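台式计算机主机除尘与散热维护操作指引

本指引供各部门设备管理人员及自行保养台式机的同事参照执行

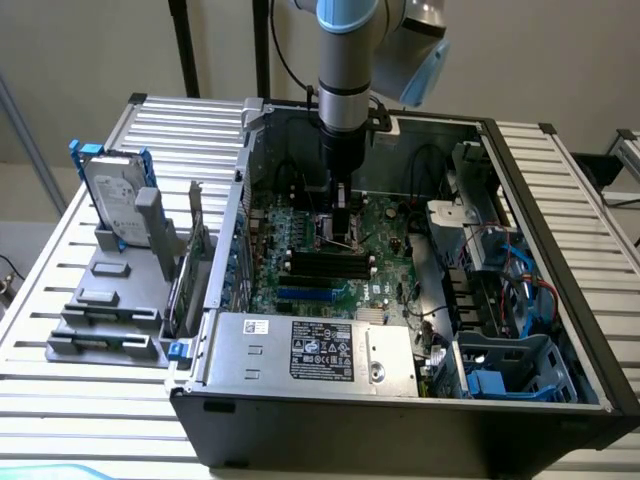
主机内部积尘是台式计算机噪声增大、运行迟缓和无故重启的常见原因。本中心负责维护的台式机共3,605台,分布于Zulmont办公楼与Henao档案楼,其中档案楼纸屑较多,除尘周期应短于办公楼。除尘作业一律在机箱放倒、侧板打开的状态下进行,如图中黑银两色的塔式机箱,侧卧于铝型材条形台面之上,绿色主板位于机箱底面,处理器插座一带可自上方直接触及。台面有缝隙的,应在下方垫托盘,以防螺丝掉落。

一、适用范围

本指引适用于塔式及小型立式主机。一体机、笔记本电脑及尚在保修期内并贴有封条的主机,应交由供应商Prendis处理,各部门不得自行拆封。

二、准备工作

1. 提前一日通知使用人保存文件并备份桌面资料。集中作业安排在每周二下午,使用人无须到场,但应留下联系方式。
2. 备齐十字螺丝刀、防静电手环、软毛刷、手持吹尘器、无绒布、浓度不低于90%的异丙醇、导热硅脂和带格零件盒。
3. 作业地点应通风良好,不铺地毯。室内相对湿度低于38%时易产生静电,应先行加湿,再打开机箱。

三、断电与开箱

正常关机后,关闭电源开关,拔下电源线,再按住开机键数秒,释放残余电荷。其余线缆逐一拔除,接口位置不熟悉的,可先行拍照或贴标签。

将主机平放,使可拆卸的侧板朝上。卸下机箱后部固定侧板的螺丝,向后平推侧板并取下。螺丝按拆卸顺序放入零件盒,不同长度不得混放。佩戴防静电手环,夹头接于机箱未喷漆的金属部位。

四、除尘

除尘应由上至下、由内至外进行。先以软毛刷轻扫主板表面,刷毛与板面保持倾斜,遇电容及细小接插件时减轻力度。风扇应以手指固定扇叶后再吹,避免高速空转损伤轴承。吹尘器喷口与元件保持适当距离,不得倒置使用罐装气体。

电源供应器只清理外部进风口,严禁拆开外壳。前面板防尘网可取下以清水冲洗,完全晾干后方可装回。

五、更换导热硅脂

使用满2年的主机,或处理器温度较上次记录明显升高的主机,应更换硅脂。

1. 按对角顺序松开散热器螺丝,轻微左右转动,待其松脱后垂直提起。粘连较紧时不得强行拔起,以免将处理器一并带出插座。
2. 以无绒布蘸取少量异丙醇,擦净处理器顶盖及散热器底面的旧硅脂。
3. 在顶盖中央点涂米粒大小的新硅脂,放回散热器,仍按对角顺序分次拧紧。
4. 接回风扇供电插头,并确认线缆不触碰扇叶。

处理器插座内的触点极易变形,处理器离座期间应加盖保护盖,任何工具不得伸入其中。

六、复装与检测

清点零件盒,确认无遗留螺丝后装回侧板,将主机恢复直立并接好线缆。首次开机应注意有无异常声响或气味,如有异常,立即断电。进入系统后,以Doltano监测工具记录待机温度与风扇转速,连续观察十五分钟。转速持续高达3,000转/分的,应复查散热器是否安装到位。

七、登记与咨询

作业完成后,应于当日填写保养登记表,注明资产编号、作业人、是否更换硅脂及检测读数。全年集中保养于5月启动,各部门须在此之前提交设备清单。废弃硅脂管及擦拭布投入指定回收箱。

对本指引有疑问的,请联系设备维护组Consuelo Montoya。遇主板变色、电容鼓胀或接口烧蚀,应停止作业并保持现状,待维护组到场检查。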